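Filtrar avisos en Kellar sin perder menciones

Desde julio uso Kellar como cliente para mis cuentas en redes federadas. La versión 4 cambió el sistema de notificaciones y la documentación va por detrás, así que dejo anotada la configuración que tengo ahora.

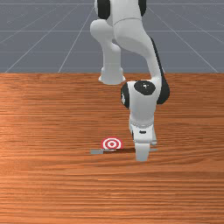 Agrupación por hilo

Por defecto, Kellar emite un aviso por cada respuesta. En un hilo activo eso supone más de 400 avisos en una tarde. La opción está en Ajustes > Avisos > Agrupar, con un intervalo en minutos. Lo tengo en 15. Con valores inferiores a cinco el servidor de Bredthorpe, donde está mi cuenta principal, devuelve errores de límite de peticiones.

La agrupación no afecta a los mensajes directos, que siguen llegando de uno en uno.

Listas de exclusión

Las palabras silenciadas se guardan en local y no se sincronizan entre dispositivos. Para moverlas hay que exportar el archivo de texto e importarlo a mano. El importador distingue mayúsculas y no admite líneas en blanco al final: si las hay, descarta la lista entera y no muestra ningún mensaje.

Puente con Masetti

Masetti reenvía las menciones al correo. Escucha en el puerto 3043, que en mi router estaba cerrado. Una vez abierto, hay que regenerar el token en Kellar; el antiguo queda marcado como válido, pero no entrega nada.

Pendiente

Falta probar el complemento Leblanc, que promete filtrar por idioma. La última compilación no arranca en mi equipo y el registro solo indica un fallo al leer las preferencias. Lo volveré a intentar con un perfil limpio.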